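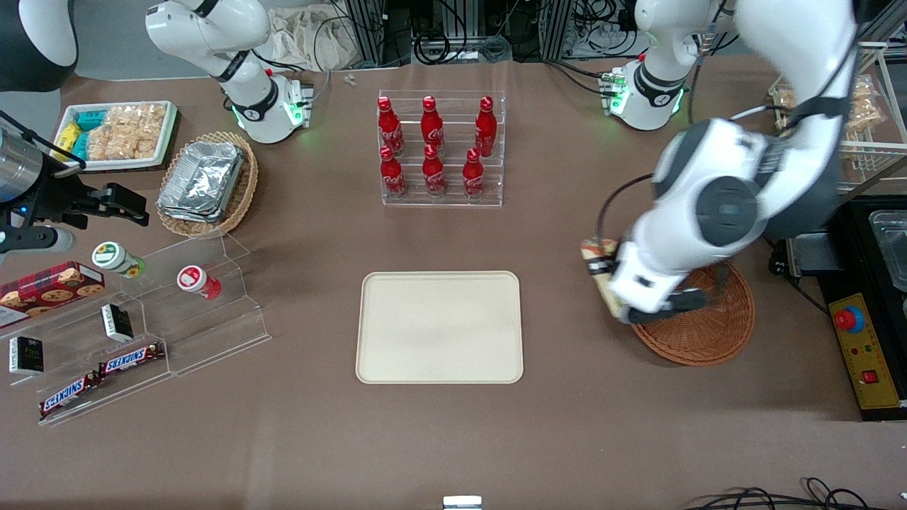

# Praklow Snack Table Set

Clear stepped stand, two-tier bottle rack, trays and woven baskets, sold as one set

**$83 for the full set, pickup in Nevbridge or shipped**

Prices updated 7/5/25

I've been putting out snack tables for a long time (school nights, office parties, my own family, who eat like wolves) and I got so tired of the flat look. You know the one, where every bag and bottle is lying on the same level and the stuff in back might as well be in another room. So I started pulling together pieces that give a table some height and some corners, and that's how the Praklow set came about. I use it myself all the time and I'm very fond of it!

## What comes in the set

- **Stepped stand, clear acrylic.** The star of the whole thing. It has several steps for small bottles, candy bars, cup snacks and boxes, and because it's see-through the wrappers do all the decorating for you.
- **Two-tier bottle rack, clear acrylic.** The back row stands higher than the front, so the labels in back still get seen. I love it with the red aluminum Coca-Cola bottles, all that red lined up looks so cheerful.
- **Beige serving tray.** Rounded corners and a raised rim. I keep it in the middle as the "put your picks here" tray, and people seem to get the idea.
- **White tray.** Rectangular, good for flat things like wrapped rice crackers and little packets.
- **Oval woven basket.** My pick for stacked foil containers.
- **Round woven basket.** For single packaged snacks, or rolls if you're doing a real meal.

The snacks and drinks aren't included, sorry! I get asked that a lot.

## How I like to set it up

Drinks go at the back, always. Then the stepped stand off to one side, and please try turning it on an angle! I used to line everything up square with the table edge and it looked like a pharmacy shelf. Once the stand is turned, folks coming from either side can reach it.

Candy bars do well lying down on the top step, end to end. The round snack cups I lay on their sides with the lids facing out, so you can tell one flavor from another by the color of the lid. Boxes of cookies are the troublemakers. A bigger box will stick out past a step, and I've made my peace with that, or I just lean it against the side of the stand where it has some support.

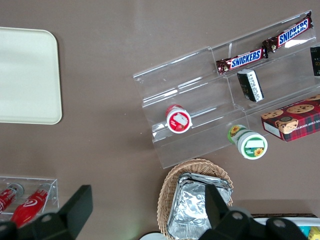 *Snickers on the top step, lidded cups lower down, and the foil containers in their wicker basket in front of the stand.*

## Sizes and the boring bits

The tallest part of the stepped stand is 8 inches, so the whole set fits under most kitchen cabinets if you're working on a counter. The stand and the rack ship in one box with paper between them, and the baskets and trays go in a second box. You may get them on different days, so don't panic if only half your set turns up.

Acrylic scratches if you look at it wrong, so no scouring pads and no dishwasher. Warm water, a drop of dish soap, a soft cloth. There's a thin film on both sides when it's new and it's easy to miss the inside faces, so check those before you decide yours came cloudy (I did this with my very first one and was all ready to send it back).

The baskets are woven by Šindelář and they vary a little in shade. Some come out lighter, some more honey colored. Shake the crumbs out, wipe with a damp cloth, and let them dry all the way before you put them in a closet. I don't put bare food in mine, but a napkin liner works fine if you want to.

## Single pieces and the big set

If you already have baskets at home, I can sell the stand and the rack on their own. Send me a note and I'll tell you what I've got on the shelf. The Handley stand is the wider version for long tables. It's lovely, but it needs two people to carry it once it's loaded, and I only get more of those in August.

You can also rent the Praklow set for a weekend if you live near Nevbridge. There's a $50 deposit, which you get back when everything comes home clean and in one piece. Crumbs in the basket weave don't count against you, I'm not a monster.

## Returns

You have roughly 2 weeks to change your mind. Keep the boxes until you're sure, and pack the acrylic the way it came, paper and all. If something arrives cracked, send me a photo of it and I'll get a replacement out to you.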